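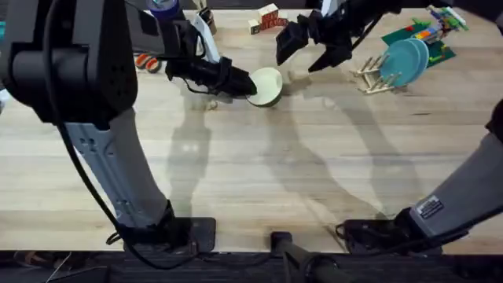

Green Bowl, Letter Blocks and a Table
A small gallery from Rovthorpe

I began this page in June, after I had moved my things to the room on Rastlow Street. I like plain objects which are used every day, and I want to keep a few notes on them together with the pictures. I do not sell anything. English is my second language, so please be patient with my sentences.

The bowl
Pale green outside and a little lighter inside, more like cream. The surface is matte, and I prefer this to a shiny one, which shows me the lamp each time I look into it. It weighs 268 grams on my kitchen scale. I bought it at Usine, the second-hand shop near the bridge, and the paper ticket on the bottom said 3234. I asked if this was a model number, but the lady at the desk told me it was only their stock number. I have kept the ticket in a drawer.

For what I use it
In the morning for oatmeal, and in the evening often for peas or for cherries when it is the season. Tomato sauce I put in another bowl. I was told that a light inside can take the color, and I do not want to try it with this one.

The blocks
Wooden cubes of pale wood, with printed letters in red and in a dark color. They came in a cardboard box with the name Dogar on the lid, 23 blocks together. I think a full set had more, as the lid had space for another row. I learned many English words with blocks of this kind when I was already an adult, which my family found very funny. SPOON was difficult, because I needed the letter O two times and had to search for it.

Where they stay
Near the far edge of the table, one on the other. When they fall they make a dry sound that I like, but my neighbor downstairs maybe likes it less. For cleaning I take a cloth that is almost dry. A wet cloth makes the printing weak after some years, and on two of the old ones the letter is already thin.

The table top
Light wood with a fine grain. It is 174 centimeters on the long side, so it did not go around the corner of the stairs, and we had to take it up with the top and the legs separated. I oil it two times in a year and leave the window open until the next morning. The grain becomes a bit warmer in color after the oil, and then it goes slowly back.

About the colors
I did not plan it, but pale green and pale wood are very good neighbors. I tried a dark blue bowl in the same place for one month and it was too heavy for my eyes. The red of the letters is enough as a strong color.

Next pages
I am preparing a page about spoons and one about the glass jars from the Rastlow Street market. If you know the Dogar blocks and can tell me how many were in the full box, please write to me through the contact form.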